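How to clean and re-oil a wooden dish rack (the peg kind)

Posted in Kitchen, Fixing Things

Quick one, I have dinner at six and the oil is still out on the counter.

If you own one of those dark wood racks with the upright pegs, the kind that holds plates on edge, it's going to need this once or twice a year. Mine gets done in March and again whenever it starts looking chalky. Takes maybe half an hour of real work. The rest is waiting.

Works for peg racks, flat slat racks, those little plate stands. Not for bamboo folding racks with metal pins, those are a different headache and I'll get to them another time.

What you need

Mild dish soap
White vinegar
Old toothbrush
Two or three lint-free rags, cut up T-shirt is fine
Sandpaper, 220 and 600 grit
Food-safe mineral oil, or oil and beeswax paste
Wood glue, waterproof, only if a peg is loose
A dry flat surface you can leave the rack on overnight

I use the Grivitine paste. Also tried Candell oil, fine, thinner, needs more coats. Don't use olive oil. Or any cooking oil. It goes sticky and then it smells.

Step 1. Empty it and look it over

Take everything off. Turn the rack upside down. The bottom is where the trouble is, it sits in the puddle.

Check for:

Black specks or fuzzy patches (mildew)
Pale, rough areas where the finish is gone
Pegs that twist when you pinch them
Cracks running along the grain near a peg hole

A crack you can get a fingernail into is a different job. Hairline, keep going.

Step 2. Wash, fast

Warm water, drop of soap, toothbrush. Scrub around the bottom of every peg, gunk collects in that ring. Rinse quick. Do not soak it. Do not leave it in the sink while you answer the phone, I've done that, the base cupped and never came all the way back.

Never the dishwasher. Never ever.

Step 3. Mildew

Half vinegar, half water. Wipe on, leave 16 minutes (I set the oven timer for 15 and I'm always a minute late), scrub, wipe off with a clean damp rag. Do it again if the specks are still there. Specks that survive two rounds are usually down in the grain and will need the sandpaper.

Open a window. Don't mix vinegar with bleach, that makes a gas you don't want in a kitchen. No bleach on here at all.

Step 4. Dry it properly

The one people skip. Towel it off, then stand it somewhere airy overnight. Flip it in the morning so the underside gets some air too. Not on the radiator, not in the oven on low, not in full sun on the balcony. Fast drying is how you get splits.

Wood should feel the same temperature as the table. If it feels cool it's still damp inside. Wait.

Step 5. Loose pegs

Skip if yours are tight.

Pull the peg straight out, no rocking. Scrape the old glue off the end and out of the hole with a toothpick or a small knife. Dry fit first. If it's sloppy, wrap the end in one layer of very thin wood shaving. Thin bead of waterproof glue in the hole, push the peg in, wipe the squeeze-out right away becuase oil won't take over dried glue and you'll have a pale ring forever.

Check that it stands straight next to its neighbors. Eyeball it from the end of the rail, then from the side. Leave it for a full day.

Nathalie Van Rooij wrote in after the first version of this page to say she drops a plate in between the pegs while the glue sets, to hold the spacing. Good idea. Use a plate you actually use. Her rack is a Ferri and the pegs are thinner than on mine, but the trick works on both.

Step 6. Sand

220 on the rough spots only. Go with the grain. On the pegs go up and down, not round and round, round and round leaves rings that show up once the oil's on.

Then 600 over everything, light. You're only knocking down fuzz. Some people go up to 1000, I tried it on my Tivska rack and the oil just sat on top. Stop at 600.

If your rack has a glossy finish it's probably lacquer or varnish and oil won't soak in where that's still whole. Sand just the worn places and oil those, or strip the lot. Easy test: a drop of water in a hidden spot. Beads up and stays put, finish is okay there, leave it alone. Sinks in and goes dark, needs oil.

Wipe off all the dust with a barely damp rag. Let it dry again, an hour or so.

Step 7. Oil

Small amount on a rag, rub it in with the grain. Order I go in:

Underside of the base
Ends of the rails, these drink the most, go twice
Top and sides of the rails
Pegs, bottom to top
The tops of the pegs, everybody forgets them

Leave it 20 minutes or whatever the tin says. Wipe off everything still shiny-wet with a dry rag. Wipe harder than you think. Second coat next morning. Third if it's been years. 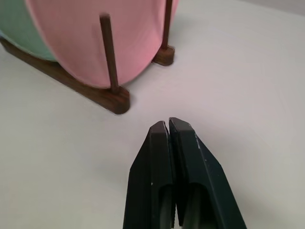
Dark brown rack with the grain showing, rounded block at the end of the rail, round pegs standing up from the base.

Oily rags: lay them flat outside to dry, don't ball them up in the trash. Mineral oil is pretty tame but some pastes have drying oils in them and those rags can heat up by themselves. Read the tin.

Step 8. Wait, then load

Give it a day after the last coat. Rub a white paper towel along the rail. If it comes away clean you're good. If there's oil on it, buff and wait some more. First few loads, shake the plates off before they go in.

Keeping it nice

Tip the rack on its side after the dishes are put away so the bottom can dry. Or put it on a mat with ridges. Empty the drip tray, if you have one, every day.

Wipe the base with a dry cloth when you think of it. Don't hang wet dishcloths on the pegs, that's how mine got the dark rings.

Heavy pans go somewhere else. Pegs are for plates.

Questions I keep getting

Can I use coconut oil? The refined kind, people do. I don't.

Color came out way darker? Normal on the first day. Lightens up a bit.

Still smells musty? Baking soda paste, ten minutes, rinse, dry overnight, re-oil. Still smells after that, it's in the core, get a new rack.

Comments are open, 61 on the old version so I moved the useful ones up into the steps. Will add the bamboo one wehn I get to it.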